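Bench storage changes, Skusbridge workshop, 7/20/26

Shared benches will be cleared at close from September.

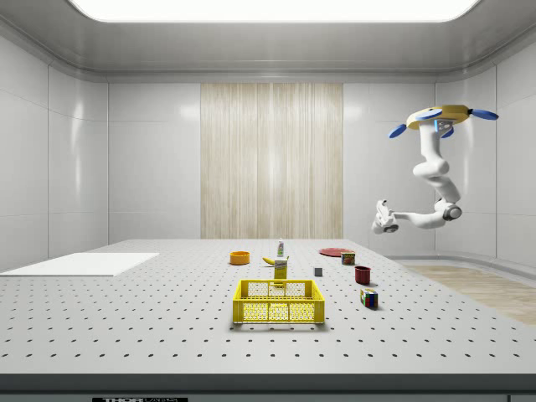 Sorting is by frequency of use. Items needed daily go in one open container per bench — a plastic crate like the yellow one is adequate — and the rest goes to the shelves. Load limit is 7 kg per crate.

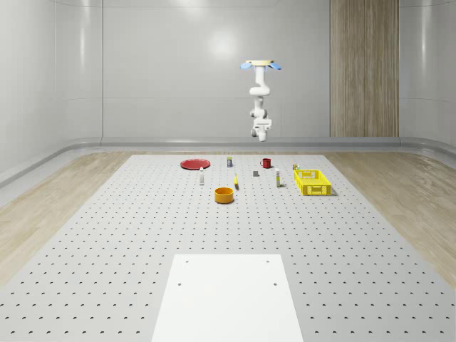 Labels face outward, in grey or black ink.

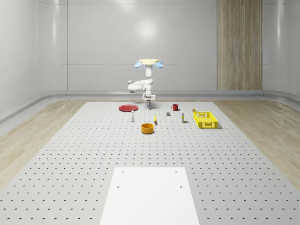
Stojan Pavlović asks whether the limit includes the crate itself. It does.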